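Subject: Re: [cell-practice] Clear table rule, draft 5

On 14 January 2024, Vilgot Hovland wrote:

> Section 3 says the table must be clear before two arms share it. Does that cover tools clipped to the arms? At Bidatside we leave the pens on between runs.

Vilgot,

It doesn't, and it should. I'd add this to section 3:

- Only the work item stays on the table.
- Anything clipped to an arm counts as part of that arm when reach limits are set.
- One arm holds still while the other closes on the item.
- Fingers stay open until the operator calls the grip.

The second point matters most. Our limits at Jikance were set from the gripper alone, and a pen tip sits lower than people expect. We now measure from the lowest point of whatever is attached — 27 mm clearance at the start pose, checked each time a clip is moved.

Cup task, one arm on either side, a pen clipped to the left and a red-capped marker to the right:
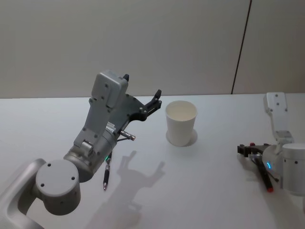 Awad asks whether the lowest point should be measured with caps on or off, and wants the draft to pick one. I'd say as run, with the cap state written on the setup sheet. Objections to the list before draft 6, please.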